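The tray by the door

Ruth Birkett kept losing small things. Keys, stamps, a spare button still in its packet. Her table in Heywood was where they all ended up, and by January she could no longer eat at it.

Her answer was a tray. It is black, with a rounded end and a low rim, and it stays on the table all day. Whatever comes out of a pocket goes inside the rim — the bare wood is for meals.
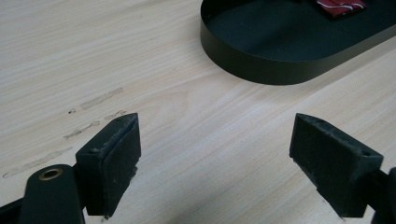
Tracey Staniforth, who runs the homeware shop Olow in Nurnton, sold 2,614 trays last year. Most buyers want one for the hall or kitchen. She tells them to go shallow, as a deep tray hides what is at the bottom.

Birkett empties hers every evening at nine. It takes 60 seconds, she says, or a bit longer if there are receipts. Anything still there after a week goes in a drawer upstairs.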